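The Big Clear-Out, Lunstead Building, Second Floor

Gallery posted in November

Every room collects things. Ours has been at it for years, and it is very good at its job. When the lease people at Kelmendi asked what we had up here, the honest reply would have been "cables." We wrote "assorted equipment" and booked an afternoon.

The inventory sheet we inherited lists 79 items. It also lists a fern, twice, so we took it as a mood piece and started from scratch. The plan was to go cabinet by cabinet, beginning with the white ones, and to put back only what somebody could name out loud. 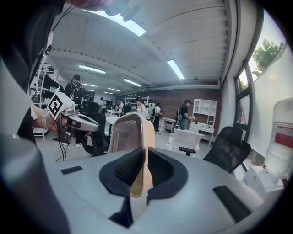 Second floor under the good lights, with a backpack still on and one cabinet getting some attention.

The cabinets turned out to be the easy bit. By late afternoon we had filled 58 boxes, labeled most of them, and argued over the word "misc." It is now banned, except on the three boxes where it was already in permanent marker.

Prizes for the day, such as they are. Oldest find: a Tinivdale catalog with the order form filled in and never mailed. Heaviest: a crate from Odel marked LIGHT. Most numerous: cable ties, roughly 2,000 of them, in a bag that had been opened at both ends.

The boxes stay along the hallway wall until the end of the month. If one of them has your initials on it, come and get it before Kelmendi's van does. The stapler has been claimed. Please stop asking about the stapler.

Back to all galleries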